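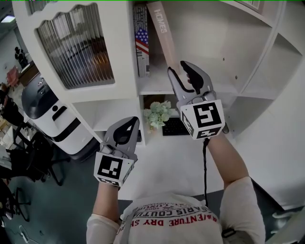 Skakunton Shelf Demonstrations

Release notes and data card, updated Apr 6, 2020
Maintainers: Krisztina Bozsik, Svyatoslav Horobets

Summary

Skakunton is a set of two-handed demonstrations of putting books and small household objects on shelves and taking them off again. The demonstrator holds one gripper in each hand and does the task directly. There is no robot in the loop during recording. Policies trained on the data are meant to run on a two-arm robot fitted with the same fingers.

The release has 507 episodes from 2 sites, Holtholm and Dedville. Both sites used the same gripper build and the same recording software.

What is in an episode

Each episode is one folder:

wrist_left — video from the left gripper
wrist_right — video from the right gripper
head — video from the head camera
poses — gripper positions and orientations over time
width — finger opening for each hand
notes — free text from the demonstrator, often blank

All streams share one clock. Episodes longer than 30 seconds were split at a point where both hands were empty, and the parts keep the same episode number with a letter added.

Tasks

pull_book: take a named book out of an open compartment and lay it on the table
return_book: the reverse, spine facing out
straighten: set a leaning book upright without removing it
swap: exchange two objects between an upper and a lower compartment

Straighten is the hardest of these to learn from the wrist views alone. At the moment of contact the fingers hide most of the spine, and a neighboring book often moves too. Use the other hand's view where you can. 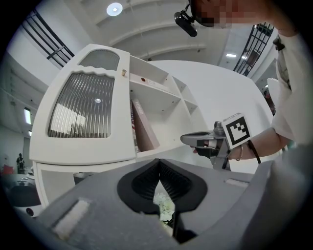
The idle hand is kept near the shelf during one-handed tasks so that it still records something useful. We ask demonstrators to hold it still, with the jaws open and aimed at the compartment in use. Early Holtholm episodes don't follow this and are tagged idle_free.

Markers and tracking

Square markers are attached to the grippers. The head view uses them to correct drift in the pose track. If a marker is out of sight for long the pose comes from the gripper's own tracking only, and the frames are flagged in poses. Reaching deep into a compartment is the usual cause. Glass doors are a second one — reflections of ceiling lights in ribbed glass can pull the visual tracking off by a little, and we have not fixed this.

Loading

The loader is called bautista and ships in the tools folder. Run it on the top-level directory and it builds an index, then checks every folder for missing streams. A full check takes more than 1250 seconds on our desktop machine. Pass the fast option to skip the video check.

Known problems

Some swap episodes from Dedville have left and right widths reversed. The list is in tools/reversed.txt and the loader corrects them on read.

Faces are pixelated in the released video. Distant people in the background may still be visible, so please don't try to identify anyone.

Planned

Drawer and door tasks in June. Send corrections to Krisztina for recordings and labels, Svyatoslav for the loader.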